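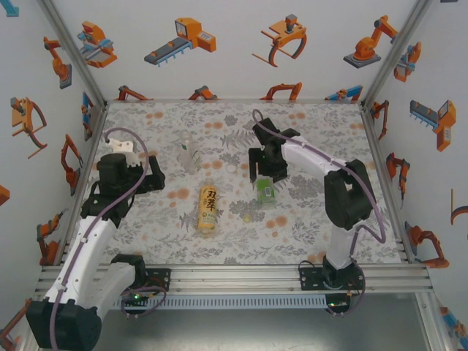

Photo: Condinix / Lotte Van Rooij. Free for editorial use with credit.

Condinix publishes service procedure for two-arm bottle handling cell

Jun 26, 2025 – Condinix has released the maintenance and setup procedure for its two-arm bottle handling cell. The document covers cable routing, gripper alignment and recovery after a stop. It replaces the setup notes supplied with the first cells and applies to all units with both arms mounted on the front rail.

The main change concerns the gripper cables. On each arm the purple cable leaves the gripper in a loop and follows the forearm to the elbow. The procedure sets the slack in that loop with the wrist at its travel limit. Ties are to be inspected every 400 operating hours and replaced if they have moved. A cable with a worn jacket is replaced as a complete length and must not be taped.

Base mount bolts are checked at the same interval. After any bolt is loosened, the arm is re-zeroed and run at 40 percent speed through the full pick path before normal speed is restored.

Gripper alignment is verified with bottles lying flat, in mixed sizes and orientations. Clear bottles and labeled bottles are both used. The patterned table covering and the printed wall panels stay in place during the check, so that the vision settings are tested against a busy background. The check consists of 100 picks per arm. An arm that completes fewer than 99 is realigned and the check is repeated.

"Most service calls we handled on this cell came down to cable slack," said Brendan Costello, service engineer at Condinix. "The old notes left it to the installer. The new ones give a position and a measurement."

Dultiseo, which maintains cells for bottle sorting customers, will use the procedure from September. Printed copies are supplied with new cells. Existing customers can request the file from their service contact.

Press contact: Lotte Van Rooij, Condinix

We use cookies to improve your experience on this site. By continuing to browse you agree to our cookie policy. Accept | Manage settings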